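Chapter 7
Working Inside the Case: Memory and Part Holders

Chapters 5 and 6 covered opening a desktop computer and finding the main parts on the board. In this chapter you will start taking parts out and putting them back. We begin with memory. A memory module has no screws and no cables of its own, and the steps for handling one carry over to most of the other cards you will meet later in the book.

By the end of the chapter you should be able to find the memory slots on a board you have not seen before, remove and seat a module, and lay out a set of part holders so that nothing small ends up loose on the bench.

Before You Start

Shut the computer down, unplug the power cord, and press the power button once. Lay the case on its side with the open side up. Touch bare metal on the chassis before you touch a module, and wear a wrist strap if your shop has them. Hold the module by its ends or its long edges. Keep your fingers off the contacts.

Then find the slots. On most desktop boards they stand in a row close to the processor, and the processor socket is usually the easiest thing to spot first.

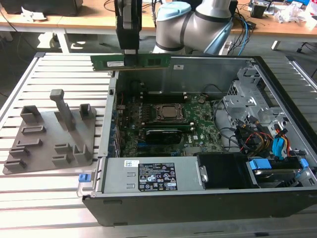

Prendergast, November

The repair bench at Flukeck takes in used office desktops, checks them, and sends them back out to schools. Edith Mamani has run the bench since it opened. When a batch of 300 desktops came in from one office, the first job on every machine was the same: pull the memory, test it, and put back a matched set.

Mamani has new people spend their first Sunday shift on memory alone. They work on a board that is already dead, and they seat and remove the same module until they can do it without looking up the steps. A module has a notch in its contact edge, and the slot has a key that fits the notch. If the two do not line up, the module is the wrong way around or it is the wrong type for the board. Pushing harder will only break something.

To seat a module, open the latches at the ends of the slot. Some boards have a latch at one end only. Line up the notch, set the module straight into the slot, and press on both ends with even force. The latches should close on their own. A module that sits higher at one end than the other is not seated.

7.1 A Place for Each Part

Parts that come out of a case need somewhere to go. A tray with a soft mat will do for one machine. On a bench that handles many, it is better to have a holder with openings shaped for the parts. A narrow slot can take a thin board on edge. A square pocket suits something thicker, and an open bracket lets you lift a part from above. Leave enough space between openings for whatever has to reach in.
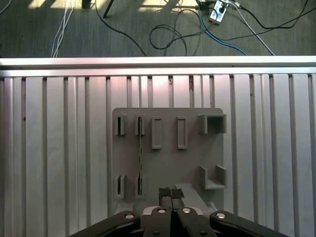 Figure 7.2 Gray holder board with slots, frames, and a square socket.

Luminița Vasiliu drew up the first holders used at Flukeck. Her early slots were too tight, and people bent over the bench wiggling modules free. She widened the openings and kept the depth the same. Her rule for a new holder is to try it with the oldest, most worn part you have and then with a new one — both should go in and come out with a light pull.

Label the openings if more than one person uses the holder. Tested parts and untested parts should never share a row. The Tarkero bench sheet, printed at the back of this book, has a space to write down which opening each part went into.

7.2 Moving Thin Boards

A thin board is easiest to place when it is held on edge and lowered in line with its slot. Tilting it makes one corner catch. Bring it over the opening, stop, check that it is straight, and then lower it. If it catches, lift it clear and begin again.

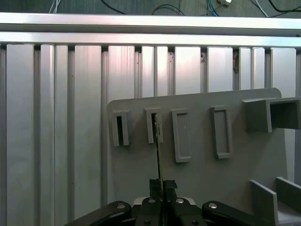
Can a memory module be laid flat on the bench for a minute?
Use an antistatic mat or bag if you have to set it down flat. Bare metal and ordinary plastic are both poor choices, and a proper slot is better than either.

Terms to know: memory module, slot, key, latch, holder, seat.

Read Section 7.3 before you work on a machine that has to go back to its owner. It covers mixed module sizes and what to do when a computer will not start after the memory has been changed.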